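**Thread: Resin binder vs. hot-mix for a 211 m shared path – frost behavior?**

**corina_cozma**

Looking for field experience before I finish a comparison for our parish path group. The route is 211 m long, mostly level, foot and bicycle traffic only, with a mower and a small service truck a few times a year. Subgrade is silty clay. The two options left are:

- 50 mm single-course dense asphalt on 150 mm crushed stone
- 40 mm resin-bound aggregate on open-graded asphalt, same stone depth

The resin supplier (Gremar) quotes a better frost figure than the asphalt contractor (Jitdale), but the two figures come from different tests, so I can't put them side by side. Has anyone had either surface through several winters on clay?

**subbase_first**

On silty clay the surface choice is secondary. Frost heave starts below both of them. 150 mm of stone is thin unless your frost depth is shallow. What is the frost depth, and where does the water go?

**corina_cozma**

Design frost depth is 450 mm. There is a shallow swale on the north side. Nothing on the south side, where the ground is slightly higher.

**subbase_first**

Then you have water entering the stone from the south and no exit for it. Put a perforated drain along that side, wrapped in fabric, with a real outlet. Price that before you price resin.

**b_ramanauskas**

Partly disagree. I looked after a dense asphalt path on similar soil for 20 years. No edge drain, 200 mm of stone over a nonwoven separator. It moved every winter and settled back every spring. Cracking was confined to places where tree roots had got under it. What did the work was the separator, which kept the clay from pumping up into the stone.

The detail I would argue for is crossfall. We built ours at 2 percent to one side, with no crown. A crown on a narrow path is hard to roll properly and you end up with a flat strip in the middle that holds water.

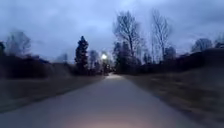 Edge support is the other item that gets cut from estimates. Carry the stone at least 150 mm past the asphalt on each side and bring topsoil up to just below the surface. If the truck ever puts a wheel near an unsupported edge, you will get a longitudinal crack within the year.

– Birutė

**subbase_first**

Settling back every spring is not the same as no damage. Did you survey levels, or is that by eye?

**b_ramanauskas**

Straightedge, 3 m, each April and each October. Largest gap recorded was 5 mm. I accept that a straightedge will miss a long, shallow heave.

**costache_paving**

Contractor here. Resin-bound over open-graded base drains well when new. It then fills with leaf matter and needs pressure washing, and paths near trees need it most. If no one has that in a maintenance budget, lay asphalt. Also check the laying temperature on the resin data sheet. I have seen crews lay it in a cold, damp week and the surface stayed soft and shed stone.

**corina_cozma**

Useful. Maintenance budget is effectively zero. Birutė, was your separator a particular weight?

**b_ramanauskas**

200 g/m², needle-punched. The brand was Jemov. Overlap the joints by 500 mm on soft ground.

**corina_cozma**

Revised estimate with 200 mm stone, separator, and wider stone shoulders adds 3494 to the asphalt option, before tax. The south drain is priced separately and I don't have that number yet. Resin is dropped.

**subbase_first**

Reasonable. I would still take the drain over the extra 50 mm of stone if you can only afford one.

**b_ramanauskas**

And I would take the stone. Dig two trial pits on the south side after heavy rain and see whether water stands in them. That will settle it for your site better than either of us can.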